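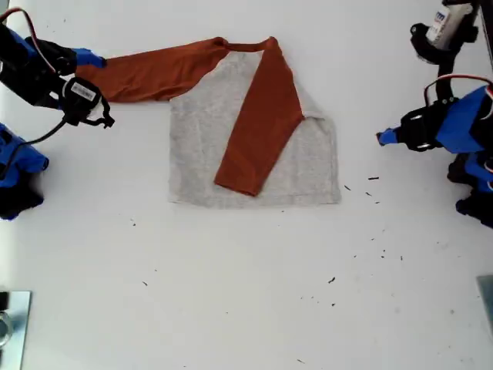 옷 개기 작업대, 왼팔 그리퍼 이상으로 이틀 멈춰

7월 들어 의류 개기 작업대의 왼팔에서 그리퍼가 소매를 제때 놓지 않는 문제가 생겨 작업이 2일간 중단됐다. 다친 사람은 없다. 옷 한 벌의 어깨 솔기가 뜯어졌고 왼쪽 손목 관절의 서보 하나를 교체했다.

문제는 래글런 긴팔 티셔츠를 개던 중에 일어났다. 이 작업에서는 한쪽 소매를 몸판 위로 접은 뒤 반대쪽 소매 끝을 잡아 옆으로 펴고, 이어서 안쪽으로 넘긴다. 오전 10시쯤 왼팔이 소매를 편 상태에서 열림 명령을 받고도 그리퍼를 열지 않았다. 그런데 제어 프로그램은 이를 정상 해제로 기록하고 다음 동작으로 넘어갔다. 팔이 소매를 문 채 위로 올라가면서 천이 당겨졌고, 옆에 있던 Oi-ling Wu가 비상 정지를 눌렀다.

기록을 확인한 Neelam Dubey에 따르면 원인은 2가지다. 우선 그리퍼 서보의 기어가 닳아 명령 위치와 실제 위치가 어긋나 있었다. 또 해제 여부를 명령값으로만 판단하게 되어 있어 집게가 닫혀 있어도 경고가 뜨지 않았다. 해당 서보는 Ratton 제품으로, 우리 점검표에는 2,000회 동작마다 확인하도록 적혀 있었으나 직전 점검이 빠져 있었다.

조치 내용은 다음과 같다.

점검 주기를 1,000회로 줄였다. 점검자는 작업대 옆 기록지에 이름과 시각을 적는다.

열림 명령 뒤에는 실제 위치값을 읽고, 값이 맞지 않으면 양팔을 모두 세운다. 수정본은 Verkley 작업대에 먼저 넣었고 Sendness 쪽에는 다음 주에 넣는다.

당기는 힘의 상한을 낮췄다. 두꺼운 니트는 소매가 덜 펴질 수 있으니 결과가 눈에 띄게 나빠지면 Dubey에게 알려 주기 바란다.

팔이 옷을 문 채 멈췄을 때는 손으로 잡아 빼지 말 것. 비상 정지를 누르고 전원을 내린 다음 집게를 벌린다. 전원이 들어온 상태에서 작업대 위로 손을 넣는 일은 어떤 경우에도 금지다.

빼낸 서보는 Ruppert에 보내 분해 검사를 맡겼다. 결과는 다음 호에 싣는다.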